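Print this page | E-mail this page

Speaker notes: open day demonstration, simulated workcell
Zilberg, Nemcombe site. Afternoon session, July.
Speakers: Anel Zulu (sections 1 to 3), Unathi Mahlangu (sections 4 to 6)

1. Opening (Anel)

Start at 2.15 whether or not the back rows are full. The second group is due in at 3.00 and the room has to be cleared before then.

Say who we are. Zilberg writes and tests the control software for small two-finger grippers. We do not make the grippers. The Nemcombe site does the testing, and most of the testing is done in simulation before anything goes near a real arm.

State what the visitors will get: a short talk, a live run of the simulator, then a walk to the cell next door with Unathi. Questions are welcome at the end of each section. Ask people to keep bags out of the aisle, as the cable cover by the second row has come up again.

2. Why simulate (Anel)

Most visitors will expect to see the arm first. Explain the order.

A simulated arm can be wrong at no cost. On the real cell, a bad grasp command means a stopped line, a check of the fingers and a fresh calibration. In the simulator it means a reset. A batch on the office machine is 3000 attempts, and it runs overnight. Give that figure slowly, then say that the real cell would need a person present for every one of them.

Do not oversell it. Contact is the hard part. Friction between a finger pad and a smooth plastic part is only modelled, and the model is a compromise between speed and accuracy. If someone from Joubert is in the audience they will ask about soft materials. The answer is that we treat all parts as rigid at present.

Mention the word "physics step" once and define it: the simulator works out forces and positions at fixed small intervals, then draws the result. The drawing is the least important part. It is for us, so that we can look at a failure and see what touched what.

3. What is on the screen (Anel)

Bring up the view on the main screen and leave it there while talking. The lights at the front go off from the panel by the door, left-hand switch only.

Points to make, in any order:

The objects are plain shapes and strong colours. This keeps the load on the machine low and makes it easy to pick one object out from another when reading back a log.

The two black fingers are low in the view, one of them close to the striped cylinder. Ask the audience which way they would approach it. Most people say from the side. Let two or three answers come in before moving on.

The small tube and the grey block are on or against the white surface, so the planner has to treat that surface as an obstacle as well as a support. A path that is fine for the cylinder may not be fine for its neighbours.

The ground texture differs from left to right, tan and cracked against orange wood. It has no effect on the physics. We vary textures so that a vision system trained on these views does not come to depend on one background.

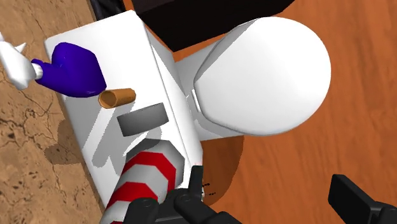

Demonstrations and Open Days

4. Live run (Unathi)

Take over at the keyboard. Anel moves to the side and watches the clock.

Load the saved state first. Do not build one live — last year this took longer than the talk. The saved state is on the desktop under "Nemcombe open day", and there is a copy on the stick in the lectern drawer.

Run the planner once with the path display on. Explain that the line is the intended route of the point midway between the two fingertips. Then run it again with the display off and let people watch the movement without comment.

If the grasp succeeds, reset and shift the start position by 15 millimetres, then run again. If it fails, say so, open the contact log and read out the last two entries. A failed run is more useful to this audience than a clean one, and there is no need to hurry past it.

Explain the log columns: time step, first body, second body, contact force. Visitors from the Zetero course will have seen a similar layout. Others will not, so read one full row aloud.

Expected question: how close is this to the real arm? Answer: we compared the two on 230 matched attempts in the spring. Agreement was good on reach and poor on slip. The cases of disagreement are nearly all ones where only the tip of the finger was in contact.

Expected question: why two fingers? Answer: fewer joints, less to calibrate, and enough for the parts our customers handle. Do not name customers other than Joubert, who have agreed to it.

5. Walk to the cell (Unathi)

Groups of no more than eight through the side door. Closed shoes only. Anyone without them can watch through the window with Anel.

The arm will be powered but held at its rest position until the gate is shut. Point out the stop button and the light column. The demonstration is one pick and one place at reduced speed, 64 millimetres per second, repeated for each group.

6. Close (Unathi)

Thank the group. Printed sheets are on the table by the exit. Requests for a longer visit go through the Nemcombe front desk, and Anel will reply to technical questions in writing.

Reset the simulator to the saved state before the three o'clock group comes in. Lights back on.

This site uses cookies to remember your settings. By continuing to browse you accept our use of cookies.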